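# 边桌整理记录：台布、灯、木盒和一束假花

边桌是整间屋子里最小的一件家具，也是最容易乱的一件。桌面小，高度又正好在手边，钥匙、收据、充电线都往上放。去年五月我清过一次，没有定规则，两个星期以后恢复原状。这一次先定规则，再动东西。

规则写在一张纸上，贴在柜门内侧：

1. 桌面上的每件东西有固定位置，用完放回原位。
2. 每天要拿的东西放前半部，不常拿的靠后。
3. 高的靠墙，矮的靠前。
4. 不属于这张桌子的东西，当天拿走。

第三条看起来多余，执行的时候最有用。以前把花放在前面，伸手关灯必须绕过去，袖口经常带到花枝，花束一周要扶正好几次。 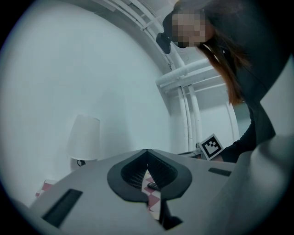

**哈维埃拉·贝尔加拉（Javiera Vergara）**
本站作者，写家务、收纳和小件家具维护

2019年11月19日

## 一、台布

台布是红白格子的，红色偏灰，洗过多次以后更明显。格子的角是圆的，所以不能像普通方格布那样拿格线当直尺用，对齐要看整排格子的走向。

铺法如下。先把布对折，折痕压在桌面中线上，再向两边展开。展开以后不要马上拉平，先看下垂的部分，前后两边相等了再处理褶皱。顺序反过来也能铺，但是拉平之后再移动整块布，褶皱会重新出现，等于做了两遍。

靠墙一侧的下垂最难处理。桌子推到位以后手伸不进去，布边容易夹在桌沿和墙之间，从前面完全看不出来，只会觉得桌面总有一道斜纹。我的做法是先把桌子拉出来一掌宽，铺好，再推回去，推的时候用手掌按住布面后缘。

清洗方面，机洗，低转速，反面朝外。Bevetti 的洗衣液用过一年，没有明显掉色；换过别的牌子，红格往白格上渗了一点，后来又换回来了。熨烫只熨桌面那一块，下垂部分挂一晚自己会平。

## 二、台灯

灯的位置在后排中间。灯罩是白色布面，圆筒形，上口比下口略小；底座是黑色圆盘，中间有一个黄铜色的配件，很亮，也很容易留指纹。擦这个配件用干的细绒布，不用任何清洁剂。清洁剂会顺着接缝往下流，在黑底座上留一圈白印，之后要花更多时间处理。

灯罩除尘用粘毛滚筒，从上往下，每次转一个滚筒的宽度。不要用湿布。上一个灯罩就是用湿布擦坏的，布面干了以后有水渍，朝哪个方向转都看得见。

灯底下垫布还是不垫布，我和克里斯托瓦尔（Cristóbal Riquelme）讨论过。他的意见是底座直接压在木面上更稳，应该在台布上开孔走线。我不同意在台布上开孔。目前的方案是底座压在台布上，同时起到固定台布后半部分的作用，用了几个月没有滑动。

## 三、木盒

深棕色的小木盒，盖面是弧形的，放在灯的右侧，靠近右后角。弧形顶有一个实际的好处：上面放不住东西。平顶盒子会变成第二层桌面，先放一张收据，再放一副眼镜，一个月以后盒子就打不开了。

木盒一年上两次蜡，薄涂，放11分钟再擦掉。时间短了不吃蜡，时间长了表面发粘。这个数字是用 Skutine 的软蜡试出来的，换别的蜡要重新试。上蜡的当天不要放回台布上，蜡会印到白格里。

盒底贴了四片毛毡。原来的胶老化以后毛毡会移位，盒子一推就歪，需要撕掉旧胶重贴。旧胶用吹风机低档吹软，用塑料卡片刮，不要用金属刀片。

## 四、花

假花，浅粉和白色，带小绿叶，中间有一点紫色，放在右后角靠墙。选假花的理由是这张桌子上有灯，我不想在灯旁边放水。

假花的问题是积灰，尤其是叶子背面。浅粉色花瓣上的灰不明显，白色的很明显，所以判断要不要清理只看白色的那几朵。方法是装进大号纸袋，加一把粗盐，封口，摇一分钟，拿出来倒着抖干净。粗盐可以重复用，颜色变灰了再换。

摆放时让花束有一部分贴着墙。完全离开墙面，花束会占到前面的位置；贴得太紧，后面的花瓣会压平，时间久了恢复不了。插好以后从正前方和右侧各看一次，右侧是进门的方向。

## 五、细长的那一件

桌子中间，木盒左边，放着一件窄长的东西，一头深色，一头浅米色。按规则第二条，它应该再往前挪，但前沿太容易碰掉，所以留在中间，作为例外写进了那张纸。

它放得有一点斜，我没有强行摆正。拿取频繁的东西摆得再正，一天以后也是斜的，把时间花在这里不划算。规则只要求它在中间，不要求角度。
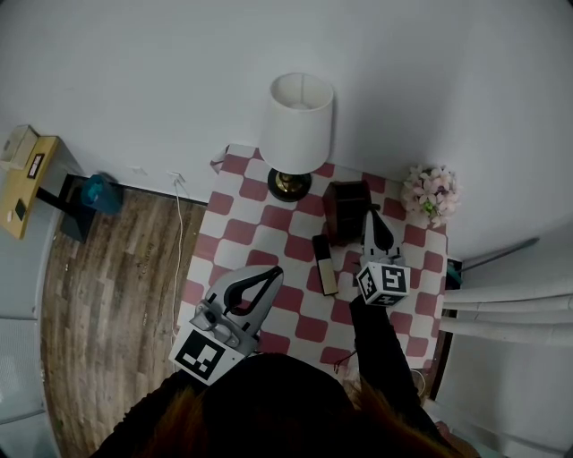

*红白格台布上的布局：灯在后排居中，木盒和花在右侧，细长件放中间。*

## 六、位置检查

后排从左到右是灯、木盒、花。检查时站在桌子前面，低头往下看，不要坐在沙发上斜着看。斜着看的时候灯罩会挡住后面的墙，判断不了灯离墙的距离，也看不出木盒有没有转角度。

按下面的顺序检查：

- 灯座边缘不能超出台布的后排格子。
- 木盒和灯之间要能伸进一只手，否则开盖会碰到灯罩。
- 花枝不能搭在木盒上。
- 台布前沿与桌边平行，用格子的行来判断。

如果有一项不对，先调灯，再调其他。灯是这组东西的基准，先动别的，后面还要再动一次。

## 七、地板和墙

桌子左边是灰棕色木纹地板，拖地时水不要过桌腿那条线。台布下垂的边会吸水，吸了以后颜色变深，干了有硬边。拖之前把左侧的布角翻到桌面上，用夹子夹住，地面干了再放下来。

墙是白墙，什么都没有挂。伊格纳西奥（Ignacio Daza）建议过在灯的上方挂一块小搁板，我量了一下，搁板的影子正好落在木盒上，开盖找东西会看不清，所以没有做。花束碰墙的位置会留下浅印，用白橡皮可以擦掉，力气要轻，擦重了墙面会发亮。

## 八、尚未解决的

电线。现在从后面垂下去，夹在台布和墙之间，插头拔下来再插回去时会把台布带歪。试过 Leiva 的背胶线卡，粘在桌腿内侧，两周后掉了一个，补粘以后又掉了一个。下一步打算换成扎带，绕桌腿固定，不用胶。

另外，这块台布只有一条，洗的那天桌面是裸的，木盒底下的毛毡会在木面上留绒。需要再买一条同样格子的，店里说这个花色要等，到货了再补一段尺寸和缩水的记录。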